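1/ We have moved house. Imthorpe to Granach, 83 miles, one van, and a cat who sang for all of them.

2/ The removal firm's website advised us to label every box clearly. I labelled the first two beautifully. Contents, room, even a little arrow. Then it got late.

3/ So if you ask me where the kettle is, I can tell you it's in cardboard.
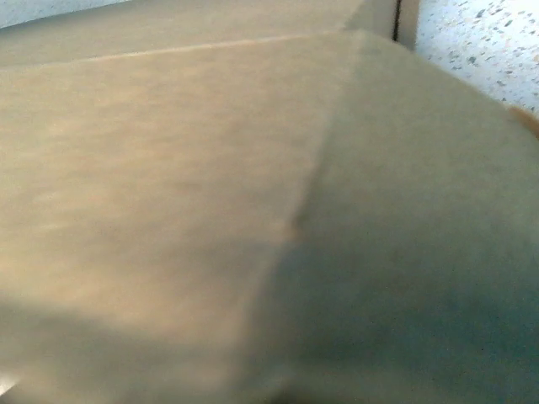

4/ Opened so far: Christmas lights, a fondue set, my 2 least useful coats, and every phone charger I've owned in my adult life.

5/ Jade Sandhu from next door has lent us a saucepan. We've been making tea in it. She has seen this and said nothing, so I think we'll get on.

6/ Update: kettle found, in a box with the bath mats. I'd like to blame the movers but it's my knot in the string.

7/ Still missing: the tin opener, the cat's good bowl, all the forks.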